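Trorano FAQ: teaching by teleop

How long is one demo?
Keep it to 16 seconds or so. Longer is ok if the cloth fights you, just dont stop halfway.

Where do I start on a crumpled shirt?
Any edge you can reach cleanly. Small grabs. No sweeping.

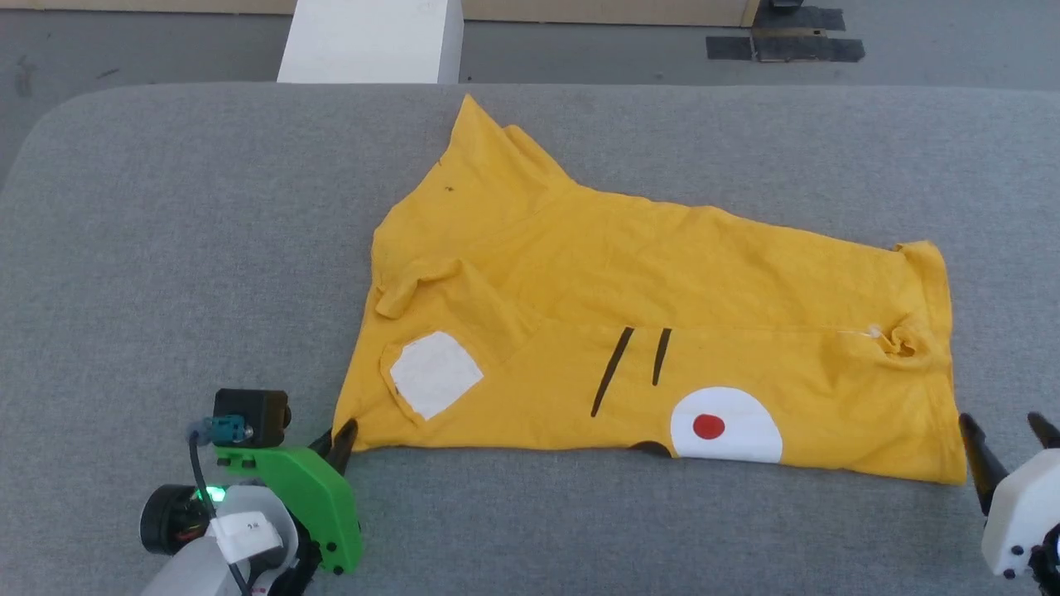 Left fingers at the shirt edge, right side still open.

Both arms at once?
Yes for anything with sleeves. One arm pulls, the other just drags the whole thing along. Match your hand speeds, go slow near full stretch. 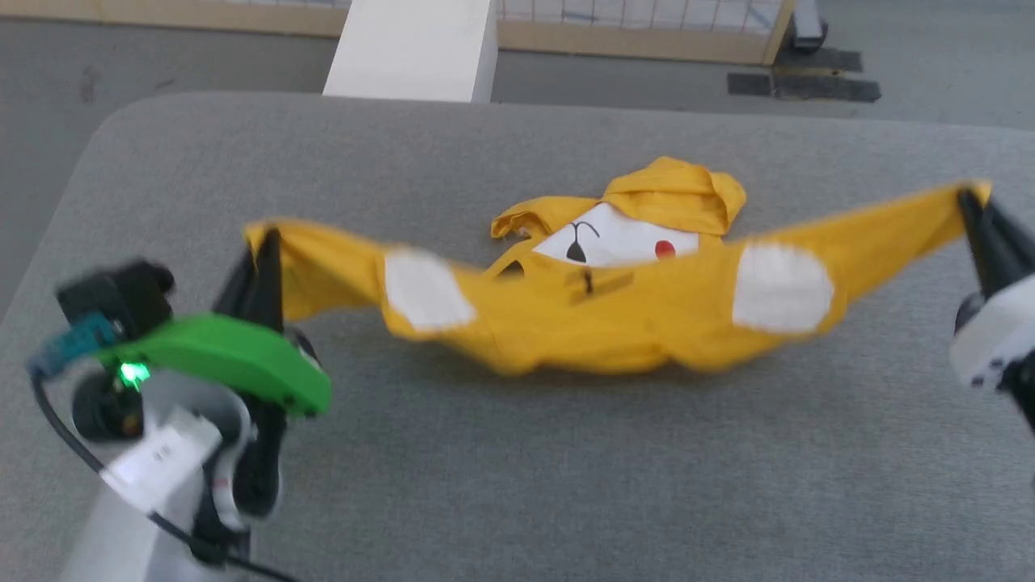 Two-arm hold, one gripper per sleeve end.

I dropped it. Delete the demo?
No. Re-grab and keep recording, we want recoveries too. Tag it "regrasp" in Hostier.

How many per garment?
300. Take a break every 10, tired hands make bad data.

Lag on the right arm?
Restart teh leader arm first, then the session.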